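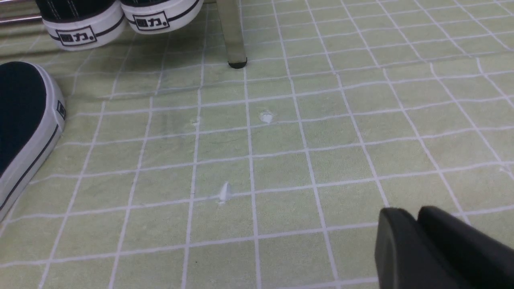 Leave the Shoes on the Floor

I own a shoe rack. I want to get that out of the way first, because people who read the title are going to think I'm one of those who just hasn't bought one yet, and then I'll get emails with links in them. I own a rack, it's metal, it has two levels, it cost me 50 dollars plus delivery, and I have come around to the opinion that the best place for a pair of shoes you wear every day is the floor next to it.

My friend Ilgın Bozkurt thinks this is laziness looking for a philosophy. She said so at my kitchen table, with her own sandals lying in my hallway, one of them upside down. I'd like to answer her properly, so here goes!

Start with what a rack is for. A rack is for shoes you aren't wearing. The brown ones for weddings, the boots in July, the running shoes from the year I was going to run. Those can live on a rack quite happily, heels out, gathering dust, and I never have to think about them. But the everyday pair goes out in the morning, comes back at noon, goes out again because I forgot the bread, comes back, takes the trash down, comes back. If each of those trips ends with me bending over and sliding shoes onto a rail (and they do slide, my rack has those thin round rods and a flat sole will shoot right off the back and hit the wall), then I'm doing a small chore six times a day on behalf of a hallway. The hallway doesn't care.

My everyday shoes are canvas sneakers. Black on top, thick white soles, the kind you can get for very little and that look fine with nearly everything I own. I love canvas sneakers more than is reasonable. They weigh nothing, they bend, they go in the washing machine if you ignore the label, and they stand up by themselves. That last one matters for my argument. A tall boot flops over and takes up half the floor, and a sandal tangles its straps with the sandal next door. A canvas sneaker stands where you put it with its heel toward you and waits.

And the heel toward you, that's the part I'd like to talk about, because there are two kinds of people and I was raised by one and married into the other.

My mother's rule was toes to the wall. You walked in, you stepped out of your shoes, you left them pointing the way you'd been walking. Done. My mother-in-law, Nurhan Eren, turns them around. She turns everybody's around. You go to her place for lunch and when you leave, your shoes are facing the door with the heels nearest you so you can step straight in, and you never catch her doing it. For years I thought this was the most gracious thing I'd ever seen. I still do. But I've also noticed that at her place I can never find my shoes, because a row of toes pointing at a door looks like a row of toes pointing at a door. From the back, shoes are easy to tell apart! The heel has the logo, the worn-down corner, the loop somebody has pulled loose. I know my own shoes from behind the way I know my own coat in a pile on a bed.

So I'm a toes-to-the-wall person again, and I've made my peace with the little hop and turn it takes to get them back on.

Now, the floor. I think a lot of shoe rack opinion is really floor opinion. If you've got wall-to-wall carpet by the front door (I lived like that for three years, in the Trivholm building, pale gray carpet, who approved this) then of course you want the shoes up off it and you want a tray under them and a mat under the tray. You're protecting the thing. But if you've got tile, the floor can take it. Tile was made for it. You can put a sandy shoe on tile and sweep up tomorrow.

I grew up on tile, small square ones with white grout, and I will defend it against every plank and vinyl sheet in the showroom. Yes, it's cold in winter. Yes, a jar dropped on it is a former jar. And the grout, fine, the grout. I've been over mine with a toothbrush and baking soda and once with something from Follard that made my eyes run, and it came up beautifully and stayed that way until the weekend. But you can mop it, you can splash it, and a grid of squares does a thing for shoes that I've never seen mentioned in a decorating magazine – it gives them somewhere to line up. Kids pick it up without being told. Give a four-year-old a floor with lines on it and she'll park her shoes in the squares like cars. Give the same child a rack and she'll throw them at it.

I like colored tile, too, while I'm at it. Everyone I know is putting down gray. I went to the Grutetti showroom with my sister last year and we walked past aisle after aisle of gray, with a little corner at the back for what the salesman called "retro." Retro meant green. It meant a soft yellowy green like the inside of a cucumber, a bit uneven, a bit streaky, the color of every clinic and back kitchen and aunt's balcony I ever sat in as a kid. My sister said it would date the house. Well, good. I'd like my house to have a date. And a black shoe on a pale green floor looks terrific, I'm sorry, it just does. You notice the shoe and you notice the floor. Put the same shoe on charcoal gray and you'll trip on it at night.

About tripping. That was Ilgın's big point, and I'll grant her most of it. Shoes on the floor are a thing to fall over. I've done it, coming in with groceries up to my chin, and I said a word the neighbors heard. But I tripped because there were nine shoes down there, and nine shoes is a different situation from two. (Nine! An odd number! We found the tenth behind the radiator.) My rule since then is one pair per person on the floor, against the wall or against the foot of the rack, and anything else goes up or goes in the closet. That's the whole system. It takes no equipment. When a second pair turns up, the first pair gets put away, usually by whoever is most annoyed.

You'll have noticed I've snuck the rack back in. I told you I own one. I'm not against it, I just think it has been promoted above its abilities. Ilgın sent me a page of them to look at, after our talk, and there was one from Ertürk for 125 dollars with a padded seat and a drawer, and another one that was basically a cabinet with tilting doors, for 500. Five hundred dollars so that shoes can be invisible! And you know what happens with the tilting kind, you've been in these houses. The cabinet is full of shoes from other years, all shut away at a nice angle, and in front of it on the floor are the ones people wear.

I asked her where hers were at that moment. She went quiet and then sent me a photo of her feet.

There's a bigger thing under this and I'll try to say it without getting grand. I'm tired of entryways that look like nobody lives past them. I go into places now and there's a bench, a basket, one umbrella, and I stand there in my socks wondering if I've got the right apartment. When I was a kid you knew who was home before you'd called hello. My father's work shoes meant keep it down. A strange pair of heels meant guests, go wash your face. My brother's sneakers, one here and one way over there, meant he'd come in hungry. You could read all of it in the time it took to close the door, and you can't read anything off a closed cabinet.

This spring, with all of us at home so much, our shoes hardly moved. They sat in their squares and I swept around them. I found I didn't like that at all. I'd pass through in the afternoon and look at them and feel like putting them on just to give them something to do, and a few times I did, I walked to the corner and back, 15 minutes, no errand. If they'd been in a cabinet I don't think it would've crossed my mind.

So the sneakers stay down. The boots can have the top rail, the wedding shoes can have the bottom one, and if you come over, step out of yours wherever you stop and leave them how they land. Nurhan is coming Sunday and they'll all be facing the other way by dessert anyway. And Ilgın, your left sandal is still here. I put it on the rack for you.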